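Welcome, and thanks for stopping by. This folder holds the notes, labels and pictures for **Skondora**, a small collection all about folding and putting away knitted winter things: beanies, scarves, mittens, neck warmers and the odd pair of very thick socks. If you have ever opened a hall cupboard in January and had a pile of hats land on your feet, you already understand the subject.

## What's in the folder

```
skondora/
 README.md
 items.csv
 folds/
 pictures/
 care_notes.md
```

`items.csv` has one row for every piece of knitwear, and `folds/` has a plain text file for each way of folding. There are 1493 pictures in all, covering 200 items and 13 folds. `care_notes.md` began as a few lines on washing and has grown well past that (sorry, I do go on about wool).

## Columns in items.csv

| Column | What it holds |
|---|---|
| `item_id` | Short code, never reused |
| `type` | beanie, scarf, mitten, neck warmer, sock |
| `colour` | One everyday word, such as gray or dark green |
| `knit` | fine, medium or chunky, judged by eye |
| `brim` | folded, straight or none; hats only |
| `extras` | pompom, patch, tassel, earflaps, or blank |
| `start_state` | flat, crumpled, inside out or rolled |
| `fold` | Name of the matching file in `folds/` |

You'll notice that `colour` is spelled our way. Please leave it like that, even if your own scripts would rather have it the other way – the loading code looks for the `u` and gets quite upset without it.

Fibre isn't listed at all. I had a column for it early on, but so many labels had been snipped out or washed blank that I was mostly guessing, and a column of guesses is no use to anyone.

## How a beanie is laid out

Hats take up the largest share of the collection, and they're the part people write to me about most, so they get their own section.

A beanie goes down on the table with the crown pointing away from you and the brim nearest. If the brim is folded, leave it folded. Smooth it lightly from the middle outward, but please don't pull at the edge to get it straight. Knitted brims wander a bit, and a hat that has been tugged into a tidy line springs back as soon as you let go, usually halfway through the fold. 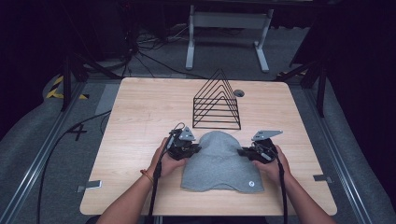 *Gray knitted beanie, laid flat with the brim folded. `extras: patch`*

A patch counts as an extra even when it's very small. Write `patch` whether it's sewn, glued or woven in, and don't bother recording what is printed on it. Where it sits does matter for folding, though. The in-thirds fold tucks both sides toward the middle, and a patch near one side can end up hidden inside. If you'd like it showing in the drawer, use the half fold and turn the finished hat over.

## Folds worth knowing first

**Half fold.** Side to side, then crown down to brim. Good for nearly everything, and the one I'd teach a child.

**In thirds.** Left side in, right side over it, then rolled from the crown. It makes a neat little bundle that stands up in a basket, though chunky knits tend to unroll themselves overnight.

**Nest.** For 2 hats of similar size, one slipped inside the other and laid flat. Lovely for saving room, less lovely when you need the inner one in a hurry.

The other folds are mostly for scarves and pairs, and each has its steps written out in its own file.

## Things to know before you use it

- Fine knits are thin on the ground compared with medium and chunky ones. I live somewhere cold.
- `knit` was judged by eye over many evenings, and my idea of chunky drifted. Version 2 has one person's corrections all the way through, but borderline pieces remain.
- Mittens are listed as pairs. Singles were left out, apart from those in the `Fiston` subfolder, which came from a lost-and-found box.
- The `Radwan` subfolder is all scarves, some of them extremely long, and the fringe is often tangled.

## Adding your own

New knitwear is very welcome! Send a row for the table and at least one picture of the item laid flat, ideally on a plain tabletop. I go through whatever has come in on Monday evenings with a pot of tea, so a reply may take a little while.

Questions about labels can go in the Brorkemar tracker under `knitwear`. Moth questions too, if you must – there's a long section on them in `care_notes.md`, so please look there first.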